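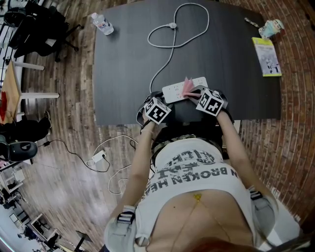

Unit 6: Message Queues, and Why Your Emails Arrive Twice

Reading before the lab: chapters 4 and 5 of the course reader. Lies Dekker runs the lab and will know if you skipped chapter 5.

6.1 What a queue is for

A web server gets a request, and part of the work is slow: resizing a photo, sending a receipt, asking a payment provider a question it would prefer not to answer. You can make the user wait, or you can write the job down somewhere and let another process pick it up. The "somewhere" is the queue. The process that writes is the producer, the one that picks up is the consumer, and the program in the middle is the broker. For this course the broker is Tremon, mostly because it installs without a fight.

6.2 Acknowledgments

A consumer takes a message, does the work, and sends back an ack. Until the ack arrives, the broker keeps the message. If the consumer dies halfway, the message goes to someone else.

Now suppose the consumer finishes the work and dies just before sending the ack. The broker has no way to tell these two cases apart. It delivers the message again, and your customer gets a second receipt. This is called at-least-once delivery, a phrase that sounds like a promise and should be read as a warning.

The alternative is at-most-once: ack first, work later. Fewer duplicates, and now and then a job vanishes without leaving a note.

6.3 Idempotent consumers

Give every message an ID. Before doing the work, check whether that ID is already in your table of finished jobs. Write the ID and the result in the same transaction. Two separate transactions will pass every test you write and fail in August, when you are on vacation.

6.4 Backpressure

Worked case: the producer writes 165 messages a second and the consumer handles 150. The queue grows by 15 a second, so a limit of 3,000 is reached in 200 seconds. After that the broker must block the producer, drop messages, or run out of memory. Pick one before it picks for you.

Exercises

1. Redo the worked case with a producer rate of 269. How many identical consumers keep the queue from growing?
2. Sekar Lumbantobing's sample consumer, in the lab folder, acks too early. Find the line.
3. Describe a job for which at-most-once is the right choice. "Logging" gets half credit.

Hand in to Koen De Smet by 2024-10-05. One copy is enough.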